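# Taking old desktops apart with the Brilow gripper

Aug 26, 2019
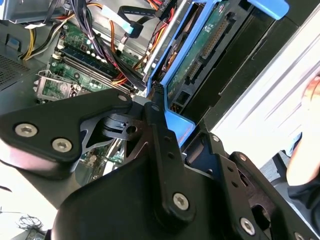 *The gripper inside a desktop tower, next to the blue drive cage.*

Shirley Boychuk runs the recycling floor at Stodlow, a company that takes in retired office computers, pulls the parts worth selling and sends the rest on for scrap. In March she started a trial of the Brilow, a two-finger gripper sold as a kit with a wrist camera, a mounting plate and a year of software updates. We talked in her office at the Sarkwood site.

The first thing I asked was why she wanted a robot near a desktop tower at all.

"Hard drives," she said. "Every drive has to come out and be accounted for before the case goes anywhere. It's the same job all day long and people's hands get tired of it. The edges inside those cases are sharp, too."

Stodlow handled 509 towers with the kit during the first stage of the trial. Boychuk picked machines with plastic drive cages to begin with. Those have a tab you can get hold of, and she thought that would give the gripper a fair start. Cases where the drive is screwed straight to the metal were left for later, and most of them are still done by hand.

"The cage is the easy part," she said. "Cables are the hard part. You open a case and there's a power bundle lying across everything, and a data cable looped over the top of that. A person just pushes it out of the way without thinking. The gripper has to be told."

Her operators do the telling. One person stands at the bench with each machine, moves cables when needed and guides the arm from a hand controller. The kit can repeat a saved motion, but Boychuk does not use that feature much. Two towers of the same model rarely have their wires in the same place by the time they reach her.

I asked about the size of the thing. Other reviewers have called it bulky.

"It is bulky," she said. "The fingers are fine. It's the housing behind them. In a full-size tower you have room. In the small cases you hit the side before you get to the drive, so we don't put small cases on that bench."

She likes that it is held together with ordinary hex screws. When a linkage worked loose in the second month, a technician tightened it with a key from the drawer and had it running again the same morning. Replacement finger plates come from a supplier called MacLeod at $34 each, and she has bought several sets. The plates wear at the tips - she would like a harder version, and has asked for one.

The camera gets a mixed review. It sits close to the work and shows small connectors well. The gripper itself takes up a lot of the picture, though, and new operators tend to look past the screen and straight into the case. Boychuk lets them.

"After a week or so they use both," she said.

On speed, she was careful. An experienced worker with a screwdriver is still faster on a clean machine. The operators who use the kit report less soreness in the wrists, and two of them have asked to stay on that bench full time. She has not put a number on that and does not plan to until the trial is over.

The next batch is 2,000 towers from a school district, nearly all one model. Boychuk plans to run it on two benches, one with the kit and one without, and compare the hours. She is also waiting on a narrower housing that Brilow has told her is in testing.

"If that fits in the small cases, I'll order a second one," she said. "If it doesn't, we'll keep the one we've got for the big towers."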